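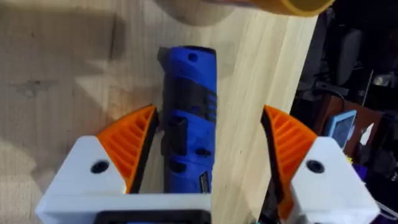 Keeping ID papers at home: which tips hold up

By Nkechi Adebisi
Filed under: Workbench & Paperwork

Every January the same advice goes around about birth certificates, passports and Social Security cards. Buy a fireproof bag, laminate everything, put foil in your wallet. I've tried most of it over the years in a small house with a damp closet, and I have my doubts about a good part of it.

Fire bags and fire boxes

A bag is a bag. The label may say the fabric stands up to some enormous temperature, but paper inside will scorch long before the fabric gives out. Look for a rating that names a time and an inside temperature. If the listing only says "fire resistant," I'd treat it as a nice pouch with a zipper.

I use a Platton box, the smaller one, bought used. It's heavy and ugly and it sweats. Any box with a tight seal can trap damp air, and after one summer my mother's naturalization certificate had a wave in it. Now I open the lid once a month for an afternoon and keep two packs of silica gel inside. The packs that come free in shoe boxes are mostly used up by the time you get them, so buy the kind that changes color.

Don't bolt the box down next to the furnace. You'd think that would go without saying, but the man who sold me mine had it there.

Laminating

Leave it alone. A laminated birth certificate can be refused at a counter where somebody wants to feel the raised seal, and you can't peel the plastic off again. Social Security cards shouldn't be laminated either. Use a clear sleeve, open on one side. Get sleeves marked acid-free or archival, and skip anything that smells like a new shower curtain.

If a card has already torn, order a new one. Clear tape turns yellow and takes the ink with it when it lifts.

Wallet shields

I bought a Prantl sleeve for my wallet at the hardware store in Bristness. Did it work? I have no idea, and I suspect most of the people who leave five stars have no idea either. Old-fashioned wallet loss seems the much bigger worry to me. The better habit is dull:

Carry your license and the cards you use that week.
Leave the Social Security card at home.
Leave the passport at home too, unless you're traveling or have an appointment that calls for it.
Write down the phone number on the back of each bank card and keep that list somewhere other than your wallet.

Copies

Copy both sides, in color, and write the date you made the copy on the back in pencil. Most offices won't take a copy in place of the real thing, but a copy has the numbers on it, and the numbers are what you need when you're filling in a form for a replacement.

As for scanning it all to your phone, well. A photo of your passport in the same album as the dog is not safe storage. If you want it digital, put it in a locked folder with its own password, and check that your phone isn't also sending it to the tablet the kids use. I keep mine on a thumb drive in the box. I plug it in twice a year to see that the files still open, as thumb drives quit without warning.

Shredding

Strip-cut shredders make long ribbons, and a patient person with a kitchen table can line ribbons up again. Cross-cut is better and costs a little more. My Clarance will take an expired plastic card if I feed it short side first, though the box claims ten sheets of paper and I've never gotten past six before it groans. Oil it with the oil made for shredders, or run an oiled sheet through. Never spray anything from an aerosol can near the blades.

Expired passports I keep. They can be handy as backup when you renew other papers.

Marking your things

Some tip sheets tell you to engrave your Social Security number on tools and bikes. Please don't! It was common advice once and it's poor advice now, putting the one number you want private onto the thing most likely to be stolen. Use your initials and a short code you made up, on a part that can't be swapped out easily, and write the code in a notebook with the serial number. Practice on scrap first. My first try on a wrench reads like a doctor's signature.

Telling someone

Somebody besides you should know where the box is and where the key hangs. I once spent a whole evening hunting for an aunt's marriage certificate that she had hidden very well from burglars and from the rest of us – it was inside a cake tin, under the parchment paper. A sticky note in a relative's address book would have done it.

Next on the list for me is the damp closet itself. I've been told charcoal bags will fix it, and I'll believe that when the back wall stops feeling clammy.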